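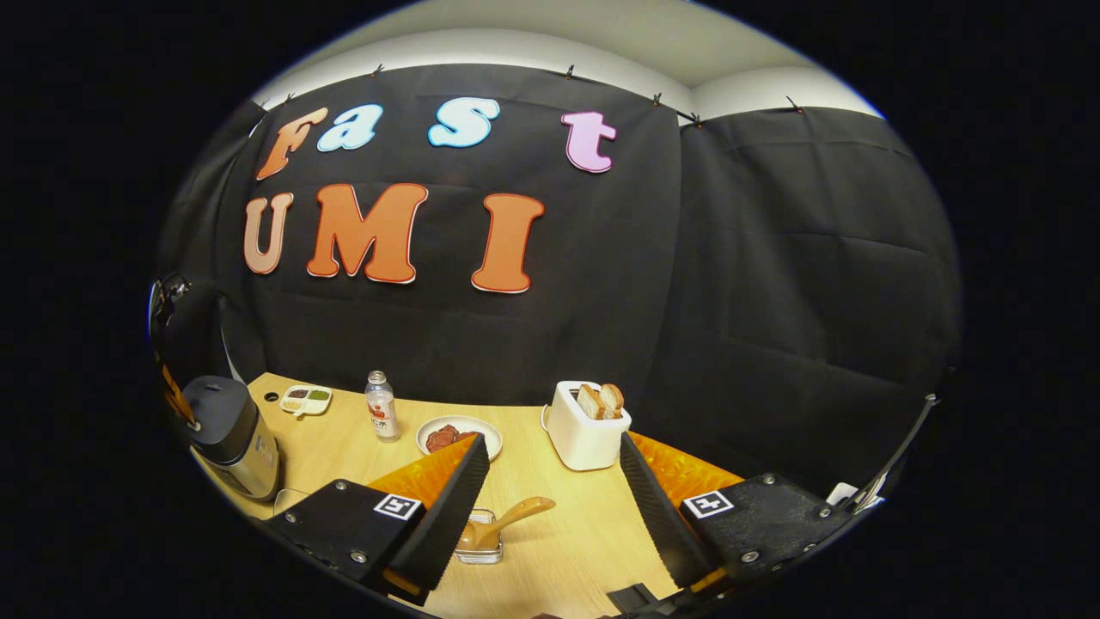 Call for Participants: Hand-Held Gripper Safety Study

Makevero, Bouzid Site
Fidico Project, Operator Safety Group

Makevero is seeking adult participants for a paid study of a fault in the Pundar hand-held gripper. The study will take place at the Bouzid site beginning in November. No experience with robots is required. Former and current gripper operators may also apply, subject to the conditions below.

Background

Operators on the Fidico project use the Pundar gripper to carry out ordinary table tasks by hand. The recordings are later used to train robot arms to do the same tasks. Much of the work involves food and kitchen items: moving a spoon from a dish, lifting a slice of toast out of a toaster, picking up a bottle and setting it down beside a plate.

Earlier this year, an operator was holding a full plastic bottle when the left finger of the gripper released without warning. The bottle fell against a kettle, which tipped. The kettle had been filled for a pouring task, and the operator received a minor burn to the wrist. First aid was given on site and all gripper work was stopped the same afternoon.

A review of 141 operator sessions followed. It found 3 other releases of the same kind. None had caused an injury, and none had been entered in the fault log. In each case the operator had picked up the dropped item and gone on with the task.

The inspection team traced the release to the joint between the finger and the sliding mount. After long use the joint can wear, and a worn joint may let go when the wrist is turned while the fingers are closed on a heavy object. The joint has been redesigned. The new part passed 1,000 closing cycles on the test bench, but a bench does not turn its wrist, change its grip when tired, or reach across a crowded table. The purpose of this study is to test the redesigned joint in human hands before regular work begins again. A second purpose is to learn why the earlier releases were not reported.

What participants will do

Each participant will attend a safety briefing and four work sessions. A session lasts two hours, with a break of twenty minutes at the halfway point. Sessions start at 9:30 a.m. or 1:30 p.m.

During the sessions, participants will:

Pick up, move and put down common kitchen and table items with the gripper.
Repeat selected tasks with the wrist turned to the left and to the right.
Report any slip, looseness, unusual sound or change in feel, using a spoken report or a short paper form.
Complete a written questionnaire on hand and wrist comfort at the end of each session.
Take part in one interview on how faults are noticed and reported.

Video from the camera on the gripper and sound in the work area will be recorded throughout. Participants' hands and voices may appear in the recordings.

Safety measures

The following rules apply to every session in the study and may not be waived by staff or participants.

Kettles and toasters on the table will be unplugged and at room temperature. Kettles will be empty. No hot food or liquid will be handled at any point.

Glass dishes may be used only in the spoon tasks, and participants will not be asked to lift them with the gripper. Closed shoes must be worn. Safety glasses and cut-resistant sleeves will be provided.

Each gripper will be inspected before the session and again at the break. The inspection covers the fingers, the pads, the screws and the joint. A gripper that fails any point will be removed from use and tagged.

A safety monitor will be present at all times and will have no recording duties. Any participant may stop a task by saying "stop" or by setting the gripper down. Stopping will not affect payment.

If a release occurs, the session ends for that participant. The gripper must be left where it is until the monitor has logged its condition.

Who may apply

Applicants must be 18 or older and able to hold a light tool in one hand for short periods of work. Left-handed applicants are encouraged to apply, as the earlier sessions were carried out almost entirely by right-handed operators.

Applicants may not take part if they have had hand, wrist or shoulder surgery in the past year, or if a doctor has advised them to avoid repeated gripping. Members of the team that redesigned the joint are not eligible. Makevero employees who worked as operators during the period under review may apply, but their interviews will be conducted by an outside interviewer, and their answers will not be shared with supervisors in any form that identifies them.

Payment

Participants who complete the briefing, all four sessions and the interview will receive $450. Those who withdraw early will be paid for each part attended. A participant whose session ends early because of a fault will be paid for the full session. Parking at the Bouzid site is free.

Privacy and consent

A consent form will be sent to selected applicants before the briefing and must be signed before any recording is made. Recordings will be used for the safety study only. They will not be added to the Fidico training collection unless the participant agrees to this on a separate form. Refusing the second form has no effect on selection or payment.

The findings, including the number and type of any releases, will be sent to all participants in writing when the study closes.

How to apply

Application forms are available at the front desk of the Bouzid site and through the Fidico page on the Makevero website. Please state your preferred session time, which hand you write with, and whether you have used a Pundar gripper before. Applicants who need a seated work position or other changes to the work area should note this on the form.

Applications will be reviewed in the order received until all places are filled. Applicants who are not selected will be told in writing and may ask to be placed on the reserve list.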